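Writing rules for robot cells that people will follow
By the Grosum newsletter desk
July

The safety lead at Grosum keeps the cell rules on one sheet of paper, printed on both sides. The previous version ran to 25 pages and lived in a binder. She took over the job after several years in machine maintenance, and her first act was to ask the operators which pages they had read.

"Most had read the first one," she says. "One had read all of it, and he had found two rules that contradicted each other."

The present sheet has 11 rules. It covers the small bench cells at Flerevport, where single arms pick light packaged goods and sort them into bins. We talked in her office and then went through the rules one at a time.

Rule one is that the state of the arm must be readable from where a person would stand to reach in. On these arms there is a light low on the base, and the sheet says what each colour means and who may approach. Operators have to look at the light before they look at the work.

"People watch the gripper, because it's the part that moves," she says. "I want them to look at the base first. It took a few months to become a habit."

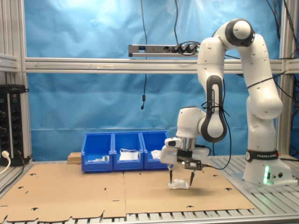
What goes on the table

The second group of rules deals with the work surface. Anything laid on the table has to be flat, and it has to be listed on the job card. Cardboard is allowed. Loose tools and cups are not, and neither are gloves, which used to turn up more often than anything else.

She was against cardboard to begin with. It wears and it shifts, and no two sheets are the same. The operators argued that it was cheap and could be replaced in a minute, and that a finger pressing into it did less harm than one pressing into metal.

"They were right about that," she says. "So I stopped arguing and wrote down how to use it. Sheets side by side, no overlap. If an edge lifts, you change the sheet."

Packs with a raised clear cover have a line of their own. They go down with the paper side to the table, and any pack that has been dropped or squeezed comes out of the run, even if it looks fine. Crumpled packs may be used for practice picks, but they are never put back with good stock.
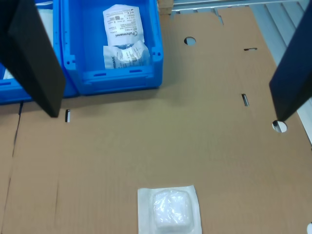 She is stricter about this than about almost anything else on the sheet. A practice pack that finds its way back to a shelf is a problem for someone in another building, who has no way of knowing where it has been. Last year Grosum began logging practice packs by number, and the log had reached 3249 entries when we spoke. It is checked at 10 every morning.

Cables come next, and here she admits the rules are less settled. The sheet asks for every cable on the arm to be tied so that it can follow the full movement without catching. It doesn't say how many ties to use, or where. Verbeke, the firm that carries out the yearly inspection, has asked for a fixed distance between ties. She has resisted.

"If I give a distance, people will measure the distance," she says. "I'd like them to move the arm slowly through its reach and watch the cable. But Verbeke has a point — you can't inspect 'watch the cable' on a form."

The two sides have agreed to try a short written test, with a signature, and to look at it again in the winter.

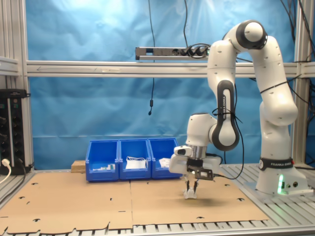 PROLTSIDE, July — The same sheet is now being tried at a second site, where the cells are older and the staff work longer shifts. She spent her first visit there standing at the back and writing down what people did. Reaching in during a pause was the most common fault. Her rule is that a paused arm counts as a moving arm until the operator has stopped it and checked the light.

Some of the staff thought this would slow them down, and she says it does, a little. She has not changed it.

Each site may suggest one change a month, and a new rule can only go in if an old one comes out or two are merged.

Last updated: July

Comments

We have the same trouble with gloves. Ended up putting a hook on the post.

Does the rule about paused arms apply to cleaning as well? Ours treats cleaning as a separate job with its own card.

I'm with Verbeke on the ties. Give people a number and a tolerance. New starters don't know what a cable about to catch looks like.

Could you post the sheet itself?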